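News > Projects > Zekport

Last updated: October

SKYRME OPENS ITS DESK-TASK RECORDINGS TO OUTSIDE TEAMS

We've got something to share, and I've been itching to write this one up! Skyrme is releasing the first batch of Zekport, our collection of recorded examples for teaching two-armed robots to handle things on a desk. It holds 3,024 recordings across 49 small tasks, and any research team can ask for a copy from this month.

Every recording is one go at one task, with a person steering the arms and the cameras and joint readings saved together. The learning system gets the lot afterwards, fumbles included (we label those, we don't bin them).

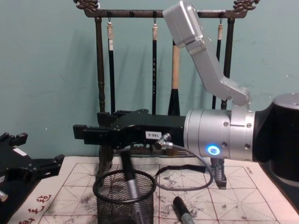

Recording at the calligraphy desk, with pens and hanging brushes within reach.

The calligraphy desk is my favourite, I'll admit. Brushes hang from hooks on a carved rack, so they're long and thin and they swing if you so much as breathe near them. Pens are easier, until one is lying flat on the paper and you have to get the fingers under it. We ask for 10 clean goes at each starting layout before anyone moves the rack, and a layout takes about 10 minutes when the operator is fresh and a good deal longer just before lunch. 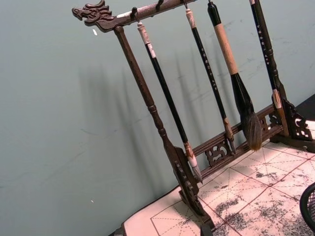 Our partners at Nerkia wrote the steering software, and Itent is checking the labels and will be training the first model on the full set. We've kept back a few layouts that the model won't see in training, so there'll be a fair test waiting for it at the end.

Next up are the kitchen tasks, which I'm told involve a lot of lids. If you'd like the desk recordings, or you've got a fiddly job you think we should add, drop the Skyrme press desk a line and we'll send you the request form.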